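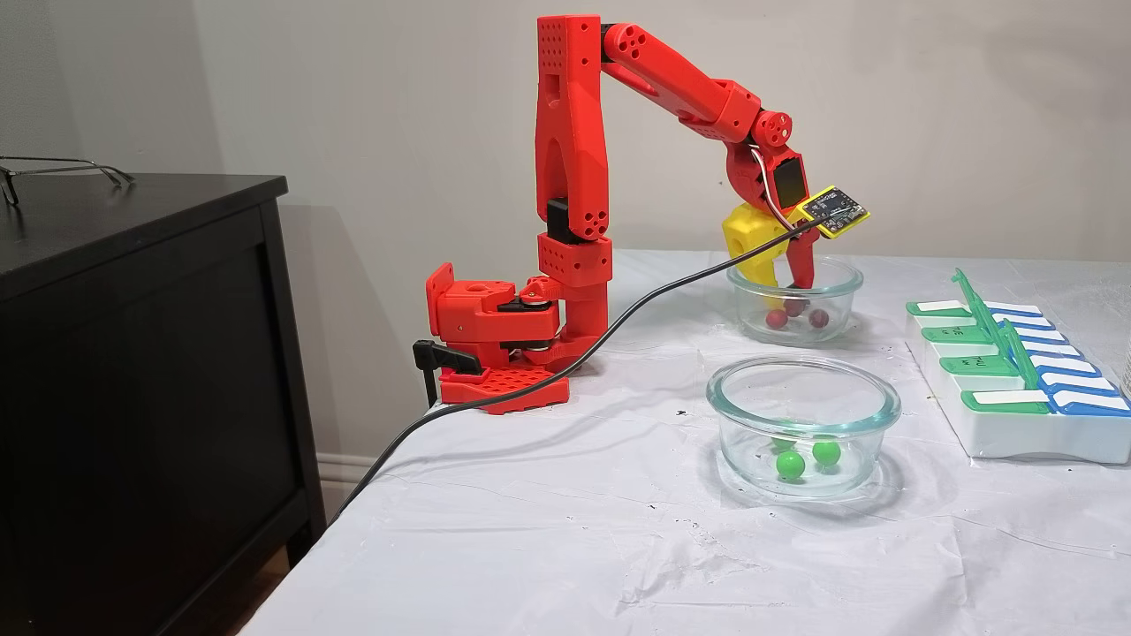 Red balls in the back bowl, green in the front.

June
Posted by the Rinport Robotics Club build account

1/ Progress thread on the club's sorting arm, for those who asked at the last open night. The task for the Javwood regional is simple on paper. Coloured balls, clear bowls, one gripper, and the arm has to move whatever colour the judge calls. You get 10 minutes at the table, set-up included.

2/ The arm is all printed parts, mostly red. One gripper finger is yellow because the red filament ran out partway through the second set and we had half a spool of the other. It's staying. Being able to tell the two fingers apart on video has been handy when we go back over a missed pick.

3/ The base is a perforated plate clamped to the table edge. Our first version was screwed to a chopping board and walked a bit every time the shoulder moved quickly. If you're starting one of these, sort the clamp out before you touch any code.

4/ Training data so far is 400 recorded picks, done by members in turns after school. Everyone drives it a bit differently. One lot come straight down, another lot slide in along the side of the bowl. We're keeping both for now and will see what the model makes of it.

5/ Clear glass was the judges' choice and it's harder than it looks. The rim throws reflections, and they move when the lights change. We ran 54 tests on Pekadus, our control program, with the overhead light on and then did the same with it off. Off was worse, mostly on the green.
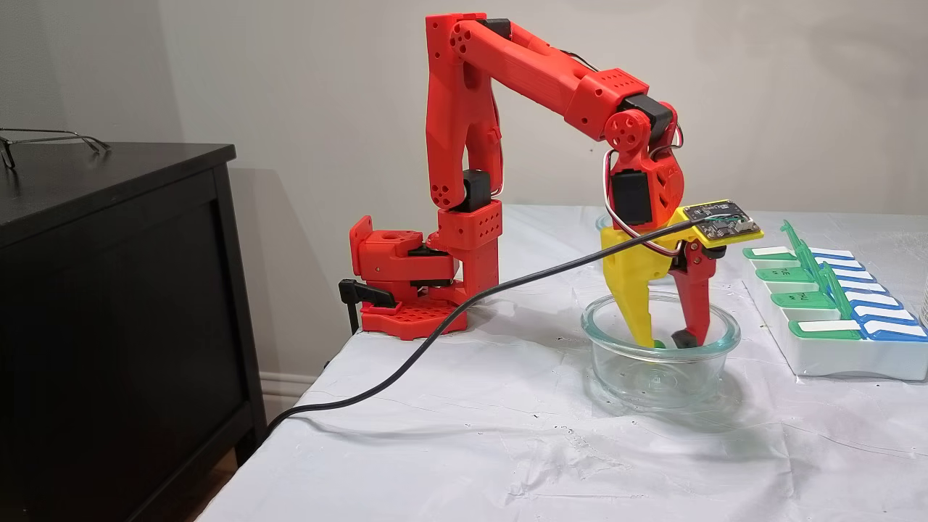 6/ Depth is the other problem. If the fingers stop a few millimetres high they close on nothing, and if they go low they push on the glass and the elbow servo complains. We've put a soft limit on the downward travel and dropped the speed by 20 per cent for the last part of the reach.

7/ The pill organizer on the right is for the second round, which is lids. Green lids to open, blue lids to leave shut. The labels are for us, so we can write down which compartment a run was meant to go for. No results on that yet worth posting.

8/ Cable routing still needs work. The black one off the wrist board hangs down across the front of the base and we want it running back along the arm. Somebody is printing clips this week. If they don't fit it'll be cable ties.

9/ Sial, the school across the river, are doing the same task with a bought arm. We've agreed to swap recordings after the regional, so neither team gets a head start.

10/ Files for the base plate and both fingers go up once the hole spacing is fixed. The current ones are slightly out and you'd be drilling. Next session is 4 pm in the usual room, bring a laptop if you have one.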